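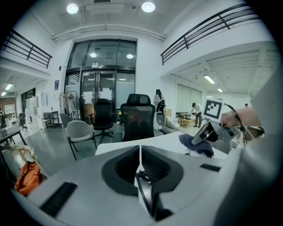
Figure 1. Cloth handling at the white table, Erbridge site. A tagged hand-held gripper is pressed onto a crumpled dark blue-gray cloth.

Rind household chores study
Progress report to Oltholm, second reporting period
Prepared by Ewurabena Zakaria, March 30, 2026

1. Status

Work packages 1 and 2 are complete. Work package 3 (cloth) is in progress and running five weeks behind the plan filed in October. Work package 4 (shop-floor tasks at Etosholm) has not started. Spending is within budget. No change to the total is requested, but we ask to move part of the travel line to staff time, as set out in section 5.

2. Demonstrations recorded

The target for this period was 2,000 hand-guided demonstrations across all chores. We recorded 3,373. The surplus is less useful than it looks, as most of it comes from two easy tasks: placing rigid items on a shelf and moving items between bins. Cloth accounts for 1,000 of the total, which meets the minimum in the agreement.

Review took longer than planned. Demonstrations are rejected if the tag on the gripper is lost for more than two seconds, if the cloth leaves the table, or if the operator regrips without opening the jaws fully. The last rule was added midway through the period and applied to earlier recordings as well.

3. Results on the robot arm

Rigid items. The arm now places cups, boxed goods and bottles on a shelf at a rate we consider adequate for a supervised shop floor. Remaining failures are mostly items placed too close to the shelf edge. We do not plan further work on this.

Wiping. The arm covers a flat table well and corners poorly. It does not yet judge whether a mark has been removed, so it wipes a fixed pattern and stops. For a household user this would count as half a chore.

Cloth, starting flat. Folding in half is dependable when the cloth is laid out square to the arm. Folding in quarters is not.

Cloth, starting crumpled. This is the weak point of the project. In the last evaluation the arm brought a crumpled cloth to a usable flat state in 44 percent of trials. An operator with the same type of gripper does it nearly every time, so the hardware is not the main limit. The arm tends to take hold of two layers at once, lift, and drag the whole bundle. People press down first, let one layer slip, and then close the jaws. The pressing step is short and varies a good deal between operators - our current model treats it as noise and skips it.

4. Answer to the question in the agreement

Oltholm asked for a plain statement on whether a machine can take over routine chores yet. For shelf placing with a person nearby, yes. For wiping, partly. For laundry, no. A person supervising the arm through a basket of mixed towels spends longer on it than a person folding them alone, and we see no setting in the present system that would change this.

5. Next period

Cloth demonstrations will be labeled by phase (press, slip, grasp, lift) and the model retrained on the labeled set. Two fabric weights will be added. Recording of rigid-item tasks will stop.

The start at Etosholm depends on access to the stock area outside opening hours, which has been agreed verbally but not in writing. We would like this settled before staff are scheduled.

The transfer from travel to staff time would cover the phase labeling. Without it, labeling would be limited to half of the cloth set and the retrained model would be delivered one period later. A revised budget table is attached as Annex B.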